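Wrist camera grasps on crumpled sacks keep jumping about

Plurow
My planner picks a fresh grasp point on nearly every frame when the bag is woven plastic. Boxes are fine! Any ideas?
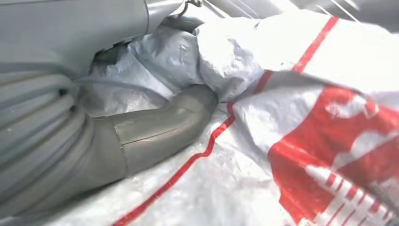
I'm on Kindale 9 with the default depth filter, replanning every 100 ms.

Gruber
Lock the target once the finger is close – then let contact take over. Mine went from hopeless to lovely in an afternoon!

Mula71
Try a slower replan? Works for me.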